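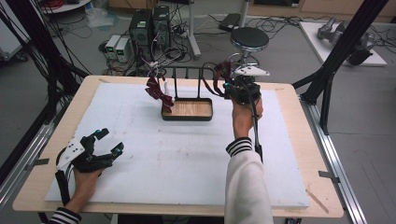
Maroon cloth on the black rack.

Camix Road Notes, README

Hi, and welcome! Camix is my running file of route notes from cycling trips in the south of France, mostly the Ariège and the hills behind Foix. I started it because I kept forgetting which village had the good bakery and which had the fountain that was switched off (it's always the one you need). Last update was 07/01/2023.

What's in it

There are 47 rides, one per line in rides.csv. Each has a start town, an end town, distance in kilometers, total climb in meters, and a notes column where I ramble. The longest ride is 300 km and I'm never doing it again. Lucienne Lefèvre sent in 20 of the rides, nearly all of them on quiet back roads, and hers are much tidier than mine!

cafes.csv is a separate list of places to stop. Opening hours are whatever was on the door when one of us went by, so please call ahead in July, when half of them change everything for the Tour crowds.

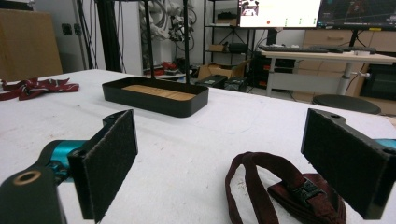 White tabletop between the gripper pads.

Things to watch out for

Climb numbers come from two different bike computers, and they don't agree. Mine reads high on anything steep. Didier Hoarau went through the Col de Port rides and fixed the worst ones, but the rest are as recorded. If the "checked" column says n, add or subtract a bit in your head.

Town names have their accents in the CSV, so open it as UTF-8 or you'll get soup. Gravel sections are marked g, and g? means I was too tired to remember.

Not covered: anything west of Saint-Girons. Benoît Gilbert keeps promising me his Pyrenees notes from that side, and I'll add them when they show up.

Using it

Help yourself, change it, print it and stuff it in a jersey pocket. A mention of Camix is nice if you post it somewhere. Corrections go in fixes.txt, newest at the top, with the ride number first.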